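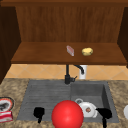 Is the black and white cut of Rarkamora the one to watch first, or should I start with the color version?

Start with the black and white one. It's the cut that played in theaters, and the color version came later as a home release extra.

radiator_hum
Posted 2021-10-20

OK so that's the short answer from the FAQ at the top of this board, and I want to argue with it a little. I watched both over the weekend, black and white on Saturday night and color the next afternoon, and I liked the color one better. By a lot! I know that's supposed to be the wrong opinion around here. The harbor stuff in the first half hour finally made sense to me in color, I could tell the two brothers apart at a distance (one has the green coat, the other one is in gray) and I stopped squinting every time they went below deck.

Has anybody else gone in the other direction from what the FAQ says?

mothcoat22
Replying to radiator_hum

You're not supposed to be able to tell the brothers apart! Half the tension in the ferry crossing is that you don't know which one got off. I saw it in a theater with no idea what it was about and I spent that whole stretch leaning forward in my seat. In color you know in a second, and then the scene at the aunt's house is just two people eating soup.

I do like the soup scene, don't get me wrong.

radiator_hum

Hm. I took the ferry as sad more than tense. I figured it was the older one from the way he carries the bag, even in black and white, so I never got the mystery you're describing.

pelican_row

I'm with the FAQ but for a boring reason, it's the sound. My disc of the color version has the dialogue way down and the music way up, and I had to keep the remote in my hand the entire time. The black and white disc is fine. Same player, same TV. Could be my copy, I bought it used.

lastreelfirst

Sound's fine on mine, for what it's worth. I streamed it though.

I'm going to be the annoying person and say watch Wuda before either one. Same director, same lead actress, half the budget, and a much better movie. Rarkamora is what happens when somebody makes a small great film and then gets handed money and a boat. There's a long take in Wuda where she walks to the post office and back and I think about it more than anything in the whole two hours of the other one.

mothcoat22
Replying to lastreelfirst

Every thread, man. Every single thread.

(I do need to see Wuda again. I remember liking the first part and then getting a phone call.)

lastreelfirst

Then you missed the post office.

dovetail_dan

Coming at this from the projection side, I ran Rarkamora for two weeks at the little theater where I used to work, and the black and white print got a really warm reaction from regulars and almost nothing from anybody under thirty. People walked out at the same spot every night, when the letter gets read aloud and there are no subtitles for it. I had a guy come up to the booth and ask me if I'd forgotten to turn them on. I tried telling him it was meant to be like that and he wanted to see a manager.

So if you're showing this to a friend who doesn't watch a lot of older-looking stuff, I'd say give them the color one and don't feel guilty. My sister loved it in color. She wouldn't have lasted ten minutes otherwise.

pelican_row
Replying to dovetail_dan

Wait, are there subtitles for the letter in the color version? I swear I read what it said.

dovetail_dan

There are on the disc. I think they got added for the Celtico release. The print I ran had none and the stream I tried later had none either.

radiator_hum

Oh, this changes things for me. I'd watched the letter scene in black and white with no clue what he was reading, then I got the words the next day and it hit me really hard. I was giving the color credit for that and maybe it was only the subtitles.

Still like the green coat.

mothcoat22

Subtitling the letter is the worst thing they did, and I'll die on that one. The wife doesn't understand it! We're sitting there with her, hearing his voice go funny and not knowing why. Once you can read it you're just watching her find out slower than you did.

lastreelfirst

Agree with mothcoat for once.

pelican_row

Don't agree at all. I don't speak the language but plenty of people do, and they got the letter in the theater just like the husband did. So the movie already plays both ways depending on who's in the seat. I'd rather know. I'm nosy.

mothcoat22
Replying to pelican_row

That's a fair point and I don't have anything good to say back. I'll think about it.

sugarbeet974

New here, hi! I only joined to ask about Radu. The FAQ lists it as the third one in the set with Wuda and Rarkamora, but I can't tell if it's connected by story or just by the people who made it. The back of the box has a harbor on it that looks an awful lot like the one you're all talking about. Do I need to have seen the others? I've seen neither, in any color.

lastreelfirst
Replying to sugarbeet974

Welcome! Same crew, separate story. The aunt shows up for one scene, but you won't be lost, she mostly complains about the price of coal. Watch Wuda first anyway.

dovetail_dan

Radu is the funny one. People are surprised by that. Not laugh out loud funny, but the wedding goes wrong in about every way a wedding can and the band never stops playing. I'd start there if you're not sure you want a heavy evening.

sugarbeet974

Perfect, thank you both. I'll do Radu this week and then work up to the soup.

radiator_hum

Back to my own question before I log off, could whoever edits the FAQ put in a line about the letter? Doesn't have to say which way is right. I just would have liked to know the versions had more different about them than the color. I'm planning to rewatch the black and white in December when my brother's in town, and I'll try it with the subtitles off on both if the menu lets me.

pelican_row

It does, it's under setup, second page. The button is labeled wrong on my disc, it says on when it's off, so check before you sit down.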